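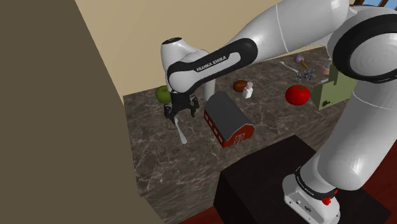 Raluca Grecu wrote to ask why people on Earth can't drive a Mars rover with a joystick, the way you drive a toy car. She wanted to know if the radio was too weak.

The radio works fine. The trouble is the distance.

How fast is a radio message?

Radio waves travel at the speed of light. Nothing we know of goes faster. The International Space Station is some 400 kilometers above the ground, and when it passes overhead a message could cover that gap in much less time than a blink.

Mars is much farther away. Even when Earth and Mars are at their closest, a message takes more than three minutes to get there. When they are on opposite sides of the Sun, it takes over 20.
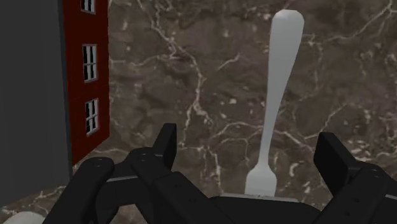
The answer has to come back too, so you wait twice as long. Say a rover is rolling toward a big rock and sends a picture home. By the time you saw the rock and sent the word "stop," the rover would have hit it.

So how do they drive it?

The drivers make a plan. They look at pictures the rover has already sent, pick a safe path, and send a list of commands. The rover can also look for rocks with its own cameras and steer around them.

Try it at home

Have a friend be the rover. Write four commands on paper, such as "walk two steps" or "turn left," and hand them over all at once. Then keep quiet until your friend has finished the list.

Birthe Dalsgaard, 18 Jun 2023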